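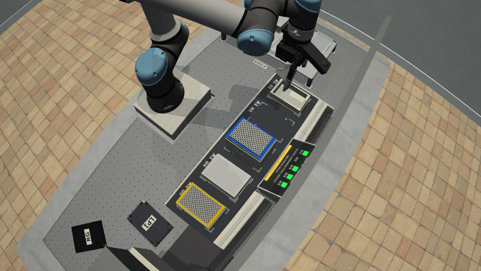 Abbildung 3: Simulierte Zelle, Greifer am Reservoir auf D1. D2 ist frei, die Anzeige neben dem Deck führt für D1, D3, D4 und D5 je ein grünes Feld.

4.2 Belegungsregeln für das Deck

Jetzt zu dem Teil, über den wir im Projekt Jikell mit Abstand am längsten gestritten haben: Wer darf wann behaupten, dass ein Platz belegt ist? Klingt banal, ich weiß. Aber sobald ein Arm, ein Deck und eine Ablaufsteuerung jeweils ihre eigene Liste führen, wird es schnell unübersichtlich (und bei uns wurde es das auch, gleich am ersten Mittwoch).

Unsere erste Regel lautet deshalb: Vor jeder Greifbewegung wird der Status des Platzes gelesen, nie aus dem letzten Schritt übernommen. In Abbildung 3 müsste ein Ablegen auf D2 also durchgehen, ein Ablegen auf D4 dagegen abgelehnt werden, dort steht ja schon eine Platte. Die zweite Regel betrifft die Namen. Jeder Platz heißt im Code genau so wie auf dem Deck, ohne Spitznamen und ohne eigene Zählung! Ich hatte anfangs selbst mit null angefangen zu zählen, und Vasco Patrício hat mir das beim Review zu Recht um die Ohren gehauen.

Für den Test haben wir in Dadia 1.620 Abläufe mit zufälliger Startbelegung gerechnet. Ohne Statusabfrage brachen 169 davon mit einer Doppelbelegung ab, mit Abfrage noch 14. Diese restlichen Fälle gehen alle auf dieselbe Lücke zurück: Zwischen Lesen und Greifen konnte ein zweiter Auftrag den Platz reservieren. Wir sperren ihn jetzt schon beim Lesen und geben ihn nach etwa zwei Sekunden ohne Bewegung wieder frei. Ob der Wert auch an der echten Anlage bei Buvance taugt, ist offen, da würde ich mich ungern festlegen.

Beschriftungen wie „SHELF“ oder „LP1“ behandeln wir übrigens genauso streng wie die Deckplätze. Wer ein Label ändert, ändert es im Modell und in der Konfiguration, und zwar im selben Commit.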